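Search this site Go

Remwood Grapevine Wreath Kit

I've been making wreaths for the front door since before I had a front door of my own (my first one hung on an apartment closet), and the Remwood kit is the thing I wish I'd had back then. It's a plain grapevine ring, a spool of paddle wire, a bag of floral picks and a fat roll of burlap ribbon. You bring the greenery, or the dried flowers, or whatever you've been squirreling away in a shoebox all summer.

The ring is the part I fussed over. Cheap grapevine sheds all over your lap and comes apart the first time you push a stem into it. The ones I used to buy were so loosely wound that I'd spend half an evening just wiring the ring back to itself! These are wound tight and tied in 5 places, and there's still enough give to tuck a stem in without snapping it.

What comes in the box:

1 grapevine ring
1 spool green paddle wire
50 wooden floral picks, wired
1 roll burlap ribbon, natural
Hanging loop, already attached

You'll need your own snips. Please don't use your good fabric scissors on the wire, I've ruined two pairs and I still haven't forgiven myself.

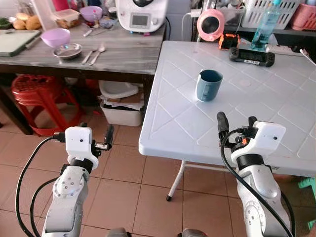
For a fall wreath I start with the biggest stuff first, so wheat, or preserved eucalyptus, or those papery seed heads that cost nothing if you have a friend with a garden. Lay everything in the same direction and overlap each bunch so it hides the wire on the one before. I cover the lower left side of the ring and leave the rest bare, but I've had customers send me full, shaggy ones that look wonderful, and one that was nothing but pinecones and ribbon.

Save the picks for anything heavy or with a stubby stem. Wrap the wire tail around the base, push the pick in at an angle, and give it a tug. If it wiggles, add a dab of hot glue. Fresh greens will dry on the ring and shrink as they go, so pack them closer than you think you should.

The ribbon is wired along both edges, so your bow will stay puffed up even after a windy week. I like Pendus ribbon too if you want color (the rust one is gorgeous), and it's the same width, so you can layer the two.

Under a covered porch the ring should last you several seasons. Out in full rain it'll go gray and eventually soft. I pull mine down in November, snip off the fall stuff, and put cedar on the same ring for the holidays.

Kits ship flat in a carton, usually the next working day. If you're ordering for a class or a church sale, send me a note first and I'll work out a bulk price. We've sent out over 1,000 of these now and I still get a little thrill when somebody mails me a picture of their door.

Comments

marigold_lane
Made mine on Saturday, September 2, 2023 and it's already up. Too early? Don't care. The ring is so much sturdier than my old one.

PorchSwingDeb
Is the burlap smelly? I bought some elsewhere and had to air it out in the garage.

tk_crafts
@PorchSwingDeb mine had a faint smell out of the bag, gone by the next morning.

hollyhock77
Would love this in a smaller size for kitchen cabinets. Please!!

Related items

Weltelum Floral Snips
Ban Low-Temp Glue Gun
Pendus Wired Ribbon, Rust
Remwood Paddle Wire, Refill Spool
Remwood Grapevine Garland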